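3.2 Lettering on shop banners

We were glad to find that Kasten, for all its quiet streets, still puts a great deal of print in front of its shoppers. Over one spring we noted 135 banners there and in Skemitz, and what struck us most was how fond the makers are of big capitals - plain, dark and set on a pale ground. 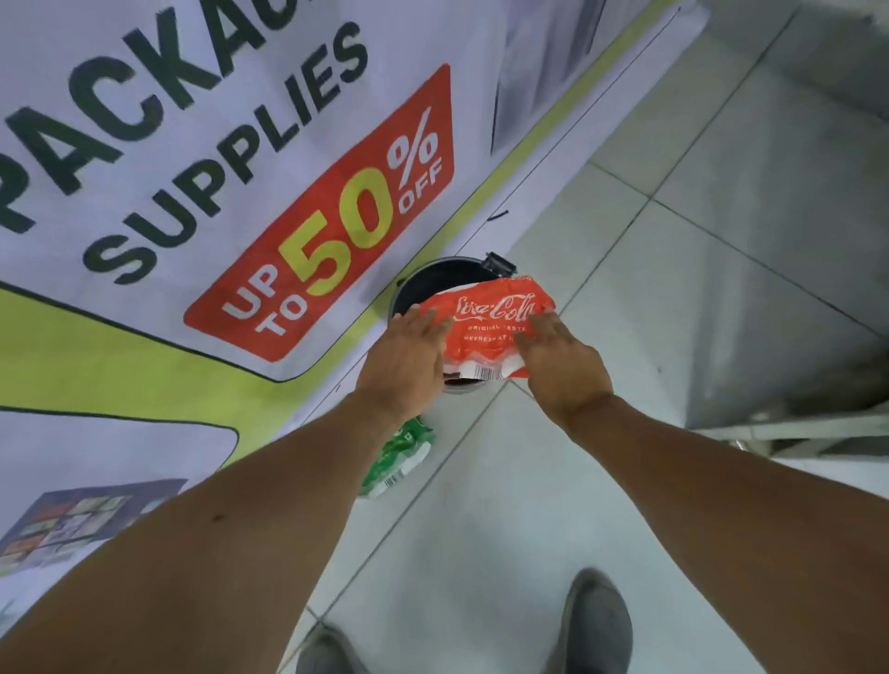

Figure 4. Banner with dark capitals and a red-orange badge.

Shoppers in Skemitz told us, very kindly and at some length, that they read the largest word first and often stop there. Of the 80 people we spoke with, 19 could name a second line.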